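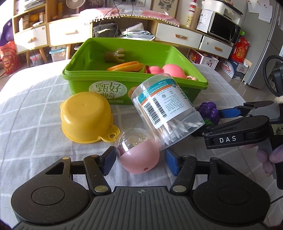 **Kenna Lamont**
*Bench technician and keeper of the gripper pages, Hiltura Handbook*

# Hand-held gripper (paired)

A **hand-held gripper** is a two-finger robot jaw that a person carries and squeezes, with a camera looking down over the fingers. In this handbook the name nearly always means a *pair* of them, one per hand, worked over an ordinary table so that both hands get recorded together. I look after the pairs at Barham, and this article covers how I set one up, what I check, and how I fix the parts that wear out. Finlay Galbraith does the same job at Løken and has added to (and argued with!) several sections.

For the arms that later copy the recorded motions, see *Follower arms*. For file formats, see *Session files*, which is Finlay's department and I'm happy to leave it there.

## Names for the parts

People use all kinds of words for these things, so I'll pin down mine.

- **Base plate**: the black ribbed piece the arms come out of. There's a small crosshair printed at the middle of its top edge, and I'll come back to that one a lot.
- **Round pads**: the two black discs, one on each side of the base plate.
- **Linkage arms**: the two black arms that swing the fingers.
- **Rivets**: the brass-colored pivots in the arms. Løken calls them pins. They're rivets.
- **Finger pads**: the colored faces that touch the object. On the gripper nearest you up top, the left one is dark navy and the right one is a brighter blue.
- **Coil**: the curly black cable.
- **Partner**: whichever gripper you aren't looking out of. In the picture it's coming in from the right with DAS in white letters on its body.

Left and right always mean left and right in the camera view. I lost most of an October afternoon to a repair note that meant the other thing, so please, please stick to this.

## Setting up a pair

### The table

I start with the table and leave the grippers on the shelf until it's ready. It wants to be steady, at a height where your elbows can stay bent, and with enough clear room that both hands can come in from the sides. A patterned cloth is great. The gray-and-white plaid gives the tracking software plenty of corners to hang on to, and it shows me straight away if somebody has leaned on the table and dragged everything over. Plain white is miserable to track against, and a shiny surface is worse — you get the ceiling lights sliding about as you move.

Smooth the cloth flat and clip it underneath if it creeps. That's all I do. Finlay irons his, and he's welcome to.

### The objects

You don't need test blocks. A good setup table has a few things that ask different questions of the fingers, and most of mine come from the toy drawer or the bathroom cabinet:

- something round that wants to roll away, like the pink-and-clear ball toy
- something clear with fine detail inside, such as a tub of cotton swabs
- something thin-edged and low, for which an upside-down plastic bowl is perfect
- an open box to drop things into

The clear tub is my favorite. It's light, it's slick, and it rolls if you pinch it off center, so it'll tell you very quickly about a tired finger pad. The round toy is for checking that the two fingers close evenly. If one arrives first, the ball gets pushed to the other side before it's held, and you'll feel that in your hand before you see it in any graph.

### Power and cables

Plug in the partner first, then the main gripper, then start the recorder. I've no deep theory about the order. It's simply the one in which both of them show up with the right names at Barham, and Finlay reports the same at Løken with different computers.

Give each coil a loop of slack behind the wrist and then do a full reach with both arms, as far across the table as you'll ever need to go. If you can feel the cable tug, so can the recording. Keep the coil behind your hand as well. A loop that swings up in front now and then is no disaster, but a loop that lives there will hide whatever you're picking up.

### Zeroing the jaws

This is the part everybody rushes. The whole thing takes five minutes a side:

1. Open the jaws fully and let go. Wait for the reading to settle.
2. Measure between the finger pads at the tips. Ours should read 73 mm.
3. Close gently on nothing until the pads just kiss. Don't squeeze.
4. Save the closed reading as zero.
5. Open again. The recorder should show 944 on its raw scale.
6. Repeat with the partner.

Those two numbers belong to the pairs at Barham and Løken, with the pads we fit. Change the pads and you'll have to write your own. If the raw value comes back a little low after you open up, something is stopping the arms before the end of their travel, and nine times out of ten in my experience it's fluff. Yes, fluff! A fuzzy tassel got wound into a pivot at the Momuvthorpe workshop and they'd taken the whole body apart before anyone looked at the arms.

### Checking the view

Look at the live picture with the jaws open. You want the base plate running along the bottom, a round pad toward each side, and the crosshair in the middle. I put a bit of tape on the monitor where the crosshair ought to land. If it has wandered, the camera mount has turned, and you fix the mount. Don't shift the tape. (I know who shifted the tape.)

Then bring the partner in and hold both over the same object. Each camera should be able to see the other gripper's finger pad. I find this a friendlier check than anything in the software, and it catches swapped channels too: wiggle the hand you think is the left and see which trace moves.

## Looking after them

### Finger pads

The pads do the dirty work and need the most attention. I wipe them with a barely damp cloth before each session and leave them open to the air while I sort out the table. No hand cream, no polish, and go easy on alcohol, which made an older set of ours go hard and glossy.

A pad is finished when the slick tub slides out of a grip that used to hold it. You can also press a thumbnail into the face and watch it come back. Slow is fine. Staying dented means a new pad. I change both fingers at once on any gripper, and I'm a bit strict about it, as one fresh pad against one worn one closes off center and you're back to chasing the ball around the table.

Mixed colors are no trouble to us. The color is only there to help the eye, and plenty of our grippers have a dark finger and a lighter one.

### Rivets and arms

Hold the base plate in one hand and try to rock each finger toward and away from the camera. There's always a whisper of movement. If you can *hear* it, the rivet is going.

I use a dry lubricant on the pivots, a tiny touch on the end of a cotton swab, and I work the jaws open and shut a few times and wipe off whatever comes out. Oil is a bad idea. It creeps onto the pads, then it gets on the objects, then on the cloth, and the next person wonders why everything is so slippery.

### Body and cable

Dust the ribs on the base plate with a soft brush. Crumbs collect there, and they can shift into view when you tip the thing. Run the coil through your fingers and feel for a stiff turn or a flat spot. Hang it up by the gripper end when you're done — never by the plug.

## Repairs

### A loose arm

Take the pad off the finger first, or you'll glue your fingerprints to it. Support the back of the arm on something hard, and tighten the rivet a very little at a time, trying the swing after each go. It should fall open under its own weight when you tilt it, without flapping. If you overdo it there's no backing out, and the rivet has to be drilled and replaced. I've done this more often than I'd like.

### Readings that jump

A jaw trace with sudden spikes usually means the cable. Swap the two coils between the grippers and record again. If the spikes move to the other trace you've found your culprit. If they stay put, look at the connector inside the body, which can back out of its socket after a knock.

Finlay adds that a trace that *drifts* is a different animal and that he's mostly cured it by letting the grippers warm up before zeroing. I haven't been able to repeat this at Barham, where the room is warmer anyway, so take it as a Løken note for now.

### A cracked round pad

These crack when a gripper is dropped flat. Small cracks I leave. If a piece has lifted, swap the pad out and then redo the view check from the beginning, since the camera mount has probably taken the same knock.

### After any repair

Zero both grippers, even if you only touched one. Then I do 11 pick-and-drops into the box with each hand and finish with a handover, passing the round toy from one pair of fingers to the other above the table. If the handover goes through and both traces look sensible, the pair goes back on the shelf with its tag turned to green.

## Open points

- The dry lubricant we like has become hard to get at Momuvthorpe. Their substitute is on trial.
- Finlay wants the wait after letting go in step 1 of zeroing made longer. I've left it alone until I see his recordings.
- The section on replacing a camera mount is still missing. My notes for it are on paper and need typing up.

## See also

*Follower arms*; *Session files*; *Choosing table objects*; *Coil cables, spares and where they're kept*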